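Adjusting Concealed Hinges on a Tall Cabinet Door

Concealed cup hinges have three adjustments: side, depth and height. On a tall door they must be set in that order, and all hinges on the door must be treated as a set. The steps apply to the Ponex clip hinge and to most hinges with a two-part mounting plate. You need a No. 2 Phillips screwdriver and a level. Do not use a power driver.

Check the cabinet first. Place the level on the floor of the cabinet, front to back and side to side. If it is out, correct the feet or shim the base before touching any hinge. A cabinet that is racked by 2 mm at the base will show a much larger error at the top of the doors.
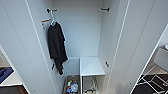 Side adjustment is the front screw on the hinge arm. It moves the door left or right and closes or widens the center gap. Turn the screw a half turn at a time, top hinge first, then close both doors and look at the gap. On a double-door wardrobe with a tall hanging space, like the white one shown, leave a long coat on its hanger while you work; the doors should be set with the cabinet loaded as it is normally used.

Depth adjustment is the rear screw. Loosen it, slide the arm, retighten. The door should sit parallel to the cabinet edge.

Height is set at the mounting plate. Loosen the plate screws on every hinge, lift the door to the mark, and tighten from the top down.

Recheck the side gap last. Plates made before March use a slotted screw for height.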